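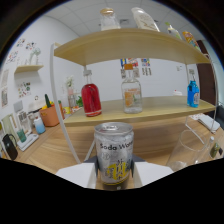
I look after the hand-held gripper we use for the Kevholm shelf recordings, and these are my notes on keeping it in working order, kept next to the data so whoever picks it up after me doesn't have to dig through my inbox. Most of what follows is finger trouble. The two white fingers take all the wear, and a drinks can is my favourite way to check them. With a soda can upright between them, one finger pressing from each side, you get a straight view of whether the pads meet the metal at the same height, and the two-tier shelf ahead gives you level boards to judge the lean against. If the can tips towards one side, stop and sort the fingers out before you record anything!

Name and version

The set is called Druteo. This file was last changed on 19 February 2026. It holds 578 recordings of shelf and table handling (cans, bottles, jars, cups), of which 132 were redone in January after I found a worn pad on the left finger. The old ones are still in the folder called su_old. Please don't mix them in, the grip width readings drift and you'll spend an afternoon blaming your own code like I did.

Before you start

Charge the grip overnight. Wipe both fingers with a damp cloth and let them dry properly, as any grease on the pads makes cans creep down. Close the fingers fully and run Zindby, our little calibration script, which stores the zero. Then open them all the way and run it again. It wants both readings, in that order, and it won't complain if you get them backwards (sorry, on my list).

After that, hold a can for a slow count of 12 and put it down. I do this at the height of the lower shelf, arm slightly out, which is how most of the recordings were made anyway.

Changing a finger

Two screws each side, both reached from underneath. Loosen the lower one first or the finger twists and you'll chew the slot. I always change both fingers together, even if only one looks bad, and then redo the zero. New pads feel stiff for the first few grips, so squeeze something soft a few times before you trust the numbers.

Don't overtighten! The screws go into plastic and I have already stripped one. There's a spare body in the drawer marked Su but it's the last.

The mask

The black areas curving over the bottom of the picture are put there by the export step. If you swap the camera mount the mask needs redoing, otherwise it sits too high and eats into the fingertips. The file is mask_7 and you only need to edit the curve, leave the rest alone.

Known problems

The trigger sticks a bit when the room is cold. Frosted labels sometimes confuse the tracking on the way in, though it comes back once the grip closes. Recordings with a gap in the width log are marked in the index and I haven't repaired them yet.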